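サポートチケット 655
件名:Utcombe拠点からSoler共有フォルダへの大容量ファイル転送が途中で停止する
状態:解決済み(経過観察終了)
優先度:中
対象:Niltusルーター(Utcombe側)、Solerファイルサーバー(Bondau側)
分類:ネットワーク/拠点間VPN

■ 申告内容

Utcombe拠点の端末からBondau拠点のSolerサーバーにファイルをコピーすると、小さいファイルは完了するが、大きいファイルは開始直後に進捗が止まる。エラーは即時には出ず、しばらく待つとタイムアウトのダイアログが表示される。フォルダの一覧表示は、項目数の少ないフォルダでは正常。項目数の多いフォルダを開くとエクスプローラーが応答しなくなることがある。
Bondau拠点内の端末では同じ操作がすべて正常に終わる。
8月の回線切替のあとから発生しているとのこと。切替以前に同様の申告はない。

■ 環境

Utcombe側:Niltusルーター1台、その下に有線スイッチと無線アクセスポイント。
Bondau側:既設ルーター1台、サーバーセグメントにSoler。
拠点間:IPsecトンネル。切替後のUtcombe側はPPPoEから事業者指定の別方式に変更されている。
端末側の設定は切替の前後で変更なし。ウイルス対策ソフトの定義更新以外に、端末への配布物もなし。

■ 作業ログ

09:10 受付
申告者と電話で症状を確認。再現性あり。有線、無線のどちらでも発生するため、無線区間の問題は後回しとする。

09:25 端末の切り分け
4台の端末で同じファイルをコピーし、全台で停止することを確認。OSのバージョンは揃っていない。特定端末の問題ではないと判断。

09:40 名前解決
Solerのホスト名、IPアドレス直打ちのどちらで接続しても結果は同じ。DNSは除外。

09:50 トンネルの状態
Niltusの管理画面でIPsecのフェーズ1、フェーズ2とも確立済み。再鍵交換のログに失敗なし。トンネルの切断履歴もなし。短いpingはロスなく応答する。

10:05 サーバー側ログ
Solerのアクセスログではセッション開始が記録され、書き込み開始後に無通信となり、サーバー側の待機時間の満了で閉じられている。認証失敗、容量不足、ファイルロックの記録なし。ディスクの健全性も正常表示。

10:20 SMB署名の確認
過去に別件で署名の不一致による速度低下があったため念のため確認した。両端で設定は一致している。本件とは無関係。

10:35 パケットキャプチャ(Utcombe端末側)
TCPの3ウェイハンドシェイクは成立。以降、小さいセグメントは双方向に流れる。フルサイズのセグメントを送出したところからACKが返らず、同じシーケンス番号の再送を繰り返している。ICMPの「フラグメント要」は一度も受信していない。

10:50 パケットキャプチャ(Bondauサーバー側)
端末側で再送されているフルサイズのセグメントが、サーバー側では一つも観測されない。経路の途中で破棄されている。典型的なPath MTUブラックホールの挙動。

11:15 経路MTUの測定
UtcombeからBondauへ、DFビットを立てたpingをサイズを変えながら送出。IPヘッダ込みで1334バイトまでは応答あり、1バイトでも超えると無応答となる。逆方向も同じ値だった。
切替前の記録では、この経路にMTUの個別設定は入っていない。旧回線ではルーターの既定値のままで支障がなかったものと思われる。

11:30 Niltusの設定確認
トンネルインターフェースのMTU:自動
TCP MSSクランプ:無効
WAN側フィルタ:ICMPはエコー応答を除き破棄
「自動」の場合、NiltusはWANインターフェースのMTUから暗号化のオーバーヘッドを差し引いてトンネルのMTUを決める。ところがWAN側の値が旧回線時代に手入力されたまま残っており、新回線の実際の値より大きい。このためトンネルのMTUも過大に計算されていた。
加えて、事業者網から返るはずのICMPをWAN側フィルタで捨てているため、端末に縮小の通知が届かない。この二点が重なって停止に至る。

11:50 暫定対処
NiltusのトンネルインターフェースでMSSクランプを有効化。値は測定した経路MTUからIPヘッダとTCPヘッダの分を引いたものを指定した。再起動は不要で、保存後に張られた新しいセッションから適用される。

12:05 確認
端末の共有フォルダ接続をいったん切断し、再接続してコピーを実施。最後まで完了した。項目数の多いフォルダの一覧も表示される。ハンドシェイク時のMSSオプションが指定値に書き換わっていることをキャプチャで確認した。

12:15 申告者へ連絡
業務での利用を再開してよい旨を伝達。接続を張ったままの端末では症状が残る可能性があるので、サインアウトとサインインを依頼した。

13:30 追加申告
1台だけ停止が続くとの連絡あり。確認したところ、該当端末はスリープから復帰しただけで、古いセッションを保持していた。サインアウト後に正常化。

14:10 恒久対処(Niltus側)
以下を変更した。
WANインターフェースのMTU:手入力の値を削除し、事業者の案内に記載の値を設定
トンネルインターフェースのMTU:1334に固定
WAN側フィルタ:ICMPタイプ3(到達不能)の受信を許可
MSSクランプ:有効のまま維持
フィルタは上から順に評価されるため、許可の行は破棄の行より上に置くこと。最初の投入時に末尾へ追加してしまい、効果がなかったので順序を入れ替えている。

14:35 恒久対処(Bondau側)
対向ルーターにも同じMTUとMSSクランプを設定。UtcombeからBondauへの転送だけなら片側の設定で足りるが、UDPを使うバックアップの通信があるため両側で揃えた。

14:50 UDP通信の確認
バックアップエージェントの試験ジョブを実行。トンネルの手前でフラグメント化が行われ、対向で再構成されている。再構成失敗のカウンタは増加なし。ジョブは正常終了。

15:20 負荷確認
約8時間の連続コピーを夜間に実施するため、スクリプトを設置。終了後にハッシュを比較する。

翌朝 08:40 連続コピーの結果
転送の中断なし。コピー元とコピー先でハッシュはすべて一致。Niltusの破棄カウンタのうち、サイズ超過の項目は増えていない。CPU使用率も平常の範囲内。

■ 原因

回線切替時にNiltusのWAN側MTUが更新されず、トンネルのMTUが実際の経路より大きく設定されていたこと。およびWAN側フィルタがPath MTU探索に必要なICMPを破棄していたこと。

■ 影響範囲

Utcombe拠点からBondauのサーバーセグメントに向かうTCP通信のうち、フルサイズのセグメントを使うもの。Web閲覧とメールはトンネルを経由しないため影響なし。IP電話はパケットが小さく、影響の申告もない。

■ 再発防止

回線切替の手順書に、DFビット付きpingによる両方向のMTU測定を追加した。
Niltusの設定テンプレートでは、MSSクランプの既定を有効に変更。既設機への反映は次回の保守時に行う。
ICMPを一律で破棄するフィルタ行はテンプレートから削除済み。

■ 未対応事項

Niltusの管理画面には、WAN側MTUが手入力か自動かの区別が一覧に表示されない。詳細画面を開く必要がある。メーカーに表示の改善を要望として送付したが、回答は未着。
Bondau側ルーターの時刻がわずかに遅れており、ログの突き合わせで手間取った。NTPの参照先の見直しは別チケットで扱う。

■ 添付
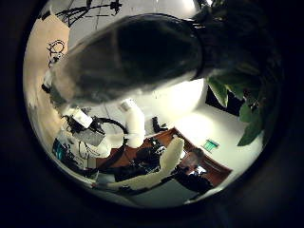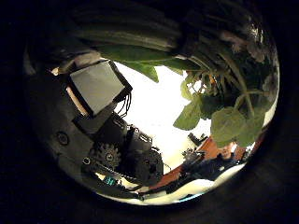 添付画像2点。1点目は室内、右側に観葉植物の葉、中央に白い天井。2点目は左側に灰色の筐体、角板のブラケットから黒い細線の束。

■ クローズ

申告者の確認が取れたため、本チケットをクローズ。同じ症状が再発した場合は本番号を引用のうえ、発生時刻と対象ファイルのサイズを添えて再申告のこと。変更前のNiltusの設定ファイルはチケットの保管領域に残してある。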